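The big pale table is back at the Drulline Rooms

Regular visitors to the Drulline Rooms in Skallisov will be pleased to hear that the long table in the back room, the one everybody calls the big table although there is a bigger one upstairs, is open for use again after a couple of months under dust sheets. It went back into service on Friday morning, and by the time the kettle had boiled there were already people sitting at it with their coats still on, which gives you some idea of how much it had been missed.

For anyone who hasn't spent a wet afternoon there, the table is where most of the quiet sort of making goes on: card folding, mending, jigsaws, the sorting of beads and buttons, and the children's craft hour after school. It had taken a good deal of punishment over the years. There was old glue, there were rings from mugs, and at the window end there was a patch of green paint that had been there so long that several of us had grown rather fond of it. The green paint, sadly or happily depending on who you ask, has gone.

The work was done by Nic Giolla, the joinery shop at the bottom of the hill, who took the top away in October and kept it a little longer than planned while they waited for a dry spell. It was sanded back, rubbed down by hand and given 3 thin coats of a clear finish, with a good long rest between each one. The bill came to £662, and it was met from the summer plant sale and the tin by the door (thank you to everyone who has ever dropped their change into it on the way out, it really does add up!).

What most people have remarked on is the grain. Under all that old varnish the top had gone the colour of strong tea, and it was easy to forget there was any pattern in it. Now it is a light, blond sort of colour with long wavy lines running through it, and when the sun comes in it picks up a lovely soft shine across the middle. One or two of the smallest visitors have taken to following the lines with a finger from one side to the other, and a few of the grown-ups have been caught doing the same.

The little dark speck in the surface is still there too, and you'll find it if you look closely. It has already been given a name by the after-school children, though they can't agree on the spelling, so we shall leave it out for now.
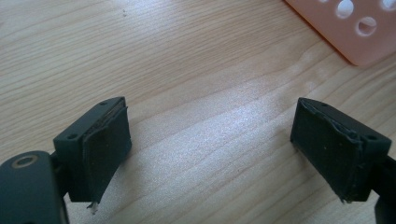 ## What's on at the table

The weekly sessions pick up where they left off. Mending is in the morning as before, and the children's craft hour starts at 4, with squash and a biscuit at half time. The pink plastic pieces with the round holes in them are out again for the younger ones, and very welcome they are, being easy to wipe and quite hard to lose down the back of a radiator. If you have any threading laces at home that are no longer wanted, please do bring them along, as ours seem to have wandered off over the summer.

Jigsaw people may like to know that the harbour puzzle from Storkorville has been kept safe on its board and can be carried back to the table whenever there are 2 pairs of hands to lift it. The sky is still to do, as those who gave up on the sky will remember.

## Looking after it

The joiners have asked us all to be gentle for the first few weeks while the finish hardens properly. Mugs are fine on a mat, and there is a new stack of cork ones in the basket by the sink. Craft knives should only be used on the cutting boards, and glue and paint are best kept to the plastic cloth, which lives on the hook behind the door. Spills can be wiped up with a damp cloth and nothing stronger, please, however tempting the spray under the sink may look.

The benches are next. They wobble, as anybody who has sat down at the far end in a hurry can tell you, and Nic Giolla will be coming up to have a look at them once the shop is less busy. Until then the stacking chairs will be put out instead, and there are cushions in the cupboard for those who would like one.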